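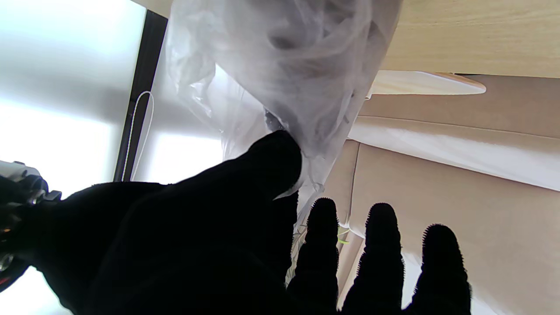 The Pantry on Garness Street

For most of the past century, the town of Stunddale put up its own food. Tomatoes, pears, green beans and plum butter went into jars every fall, and the jars went down to cellars that many of the older houses still have. By the time the Pruitt cannery closed, the practice had thinned to a few households. It has since returned, in a form that earlier generations would find familiar in some respects and quite strange in others.

The Stunddale Community Pantry occupies the former feed store on Garness Street. It operates a shared kitchen, a lending shelf of canners and jars, and a store of preserved food open to any resident of the township. Last season its members put up 2,000 jars, of which 740 were given to households that had asked for them. The remainder went home with the people who filled them.

Ezekiel Montoya, the director of the Pantry, came to the work from the township extension office, where he answered questions about garden soil and home canning. He observed that the same questions arrived every August. Residents had produce, and many had equipment inherited from a parent or an aunt, but they had no confidence in either. "People would bring me a recipe card in pencil and ask whether it was safe," he said. "In a good many cases I had to tell them that it was not."

The question of safety governs much of what takes place in the kitchen. Recipes are drawn only from tested sources, and the reference binder is reviewed each spring. Low-acid vegetables are processed under pressure, without exception. Members who wish to can beans or corn must first complete an evening course, which covers altitude, headspace and the care of gauges. The course has been full in each of the past three seasons.
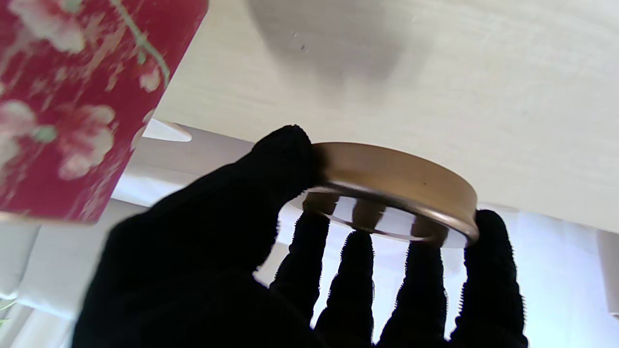 A gold-colored metal lid, held by its edge.

Lids are a regular subject of discussion. The two-piece lid, with its flat disk and separate band, remains the standard for home canning in the township, and the Pantry teaches its use to every new member. The flat disks are used once for canning and then retired. Bands may serve for years if they are kept free of rust. One-piece lids saved from store-bought goods are accepted for dry storage only, and a drawer near the back door holds a large supply of them for rice, dried apples and seed.

The store itself follows a simple order. Each jar is labeled with its contents, the month of processing and the initials of the member responsible. Older jars are moved forward, and anything past its date is removed at the yearly review in November. Residents may take what they need during open hours and are not asked for proof of income, a policy adopted at the first meeting and left unchanged.

Funding has come chiefly from the Dumasance Trust, which made a grant of $1,200 toward a second stove, and from a yearly supper. Membership now stands at nearly 90. The supper menu has included pickled beets, a bean soup and a pear cake made from a recipe that was once printed on the Pruitt label.

Applications for the spring canning course are available at the Garness Street door.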